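搜索：输入关键词 搜索全站
打印本页 | 用电子邮件发送

停火监督外勤站安全检查表（附检查意见）
受检单位：Valderrama 外勤站，Prindier 停火线南段
检查人：Lizeth Rengifo
检查时间：11月，上午入站，天黑前离站

填写说明：每项结果填“合格”“不合格”“待复查”或“不适用”。意见栏写检查人看到的情况和要求，不写猜测。口头告知过站长的事项也要写进意见栏。上次检查遗留的问题在条目后注明“遗留”。

一、协议文本和授权文件

1. 站内存有停火协议全文及附件，两种语言版本齐全。
结果：合格
意见：协议正文和附图放在值班室铁柜里，值班员知道位置。附图是旧版，河西岸几个村子的地名拼写和现行文本不一样，巡逻报告里因此出现过同一个村子两种写法。请总部寄新版附图，到之前以现行文本的拼写为准。

2. 双方联络官名单在有效期内。
结果：待复查
意见：政府军一方的名单已经更新。反对派一方夏天换过指挥官，名单上还是原来的人，电话打过去由另一人接听，对方称自己是代理。代理身份没有书面确认。站里目前照常与此人联系，这可以，但通报越线事件时必须同时抄送 Dutunent 联合办公室。

3. 通行证与人员名册相符。
结果：合格
意见：逐本核对过。两名译员的通行证只写“本地雇员”，没有写可以进入缓冲区。检查站换岗以后新来的士兵可能不放行，建议补办附页。

二、驻地外围

4. 外墙、大门和照明完好。
结果：不合格
意见：东侧围墙雨后塌了一段，现在用铁丝网挡着。铁丝网外面就是菜地，当地人白天从那里走，夜里没有灯。站长说修墙的报价已经交上去了，等批复。等批复期间夜间巡查要把这一段加进去，值班记录上单独签字。

5. 车辆与主楼之间保持安全距离，来访车辆停在门外。
结果：合格
意见：规定距离为60米，实测符合。送水车是例外，只能开到水箱旁边，进门前检查车底，卸完即走。

6. 旗帜和标志从道路及空中可以辨认。
结果：待复查（遗留）
意见：屋顶标志褪色，上次已经提过。油漆到了，没有人刷。停火线附近仍有无人机活动，双方都说不是自己的，屋顶标志不能再拖。

三、掩体和撤离

7. 掩体可容纳全站人员，入口无杂物。
结果：合格
意见：入口处堆过几箱打印纸，检查时已请人搬走。掩体里的饮用水没有写入库日期，请补标签。长凳够用。

8. 撤离路线至少有两条，所有司机都开过。
结果：不合格
意见：主路没有问题。备用路线经过旧采石场，雨季以后没有人开过，路面情况不清楚，采石场一带有没有重新排查过未爆弹也没有文件。在拿到排雷队的书面答复之前，备用路线不能算作可用。请不要在地图上继续用绿色标注。

9. 撤离演练按计划进行并有记录。
结果：待复查
意见：有一次演练记录，时间是白天，参加人员里没有夜班。夜班译员不知道集合点改到了水箱后面。请安排一次晚上八点以后的演练，不提前通知具体时间。
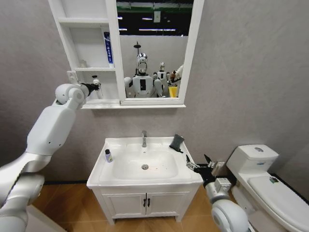

10. 撤离时的文件销毁有专人负责。
结果：合格
意见：名单贴在铁柜内侧。负责人休假时由谁接替没有写，口头回答是“值班的那个人”。请写上姓名。当地举报人的联系方式不应留在纸质登记本里，上个月的几页已由站长当面取出，交总部保管。

四、通信

11. 主、备通信手段每日测试。
结果：合格
意见：卫星电话和短波电台都有测试记录。短波在傍晚信号差，操作员自己摸索出一个较好的频率，写在电台旁边的胶布上。请正式报备这个频率，胶布留着也行。

12. 事件上报系统 Plunar 可以正常使用，值班人员均有账号。
结果：不合格
意见：系统能登录，但有两个班次的人共用一个账号，事后查不出某条报告是谁录入的。越线事件和开火事件经常成为双方争论的内容，录入人、录入时间、目击还是转述，这几项必须分得清。共用账号从检查次日起停用。另外，系统里“炮击”与“爆炸”两个选项被混着选。没有看到发射方向、也没有弹坑分析的，一律选“爆炸”。

13. 与联合办公室的热线有人值守。
结果：合格
意见：中午十二点半试拨，Dutunent 那边接得很快。夜间没有试。

五、巡逻

14. 巡逻计划提前通报双方，路线有变时及时更正。
结果：待复查
意见：通报都发了，回执不全。政府军一方近来要求提前更久通报，理由是缓冲区内道路施工。协议里没有这个要求。站里为了能顺利通过，已经在照做。我理解站长的难处，但这样做一段时间以后会被当成惯例，巡逻队看到的也只会是对方准备好的情况。此事应由总部出面谈，站里不要再自行答应新的条件。

15. 巡逻队与任何武装人员保持规定距离。
结果：合格
意见：规定为200米，检查站除外。抽看的巡逻日志里有一次低于这个距离，原因是对方车辆主动驶近，队长按程序停车、报告、掉头，处置正确。日志写得清楚，可以给其他站参考。

16. 巡逻车防弹背心、头盔、急救包齐全且在有效期内。
结果：不合格
意见：急救包里的止血带数量够，有一部分已过期，已当场挑出来，新的还没有到。头盔尺码偏大，个子小的译员戴上后低头会滑到眼睛，这样的头盔等于没有发。请换。

六、与当地居民的接触

17. 居民投诉有登记、有答复。
结果：待复查
意见：登记有，答复少。投诉最多的是收割季节进不了缓冲区里的地。监督站无权批准居民进入，这一点大家都知道，可是村里人不知道，他们看见挂旗的车就来问。建议印一张双语说明，写明该找哪个部门、带什么证件。村长愿意帮忙张贴。

18. 译员及本地雇员的人身安全有安排。
结果：不合格
意见：雇员下班各自回家，要过政府军的检查站。有人反映被问过站里的巡逻安排。没有人受伤，没有人被扣。站里没有针对这种情况的书面办法，只是告诉大家“说不知道”。请制定上报程序，被盘问的当天报给站长，不得因为报告而影响排班和工资。本项列为优先。

七、总体意见

站内人员工作认真，日志质量比上次好。多数不合格项是等材料、等批复造成的，站里能自己解决的有共用账号、夜间演练、屋顶标志和接替人名单，这几项不需要等总部。

备用撤离路线和本地雇员安全两项，整改完成之前不建议增派人员。南段目前平静，交火次数比夏天少，但双方的部队都没有后撤，阵地还在加固。安全等级维持不变，不下调。

站长意见栏：
已阅。第4项报价已再次催办。第14项请总部给书面指示，在此之前我们按现有通报时间执行，否则巡逻队过不了桥。第16项头盔尺码表随本表寄出。

复查人签字：（空）

分享 2 | 打印本页 | 用电子邮件发送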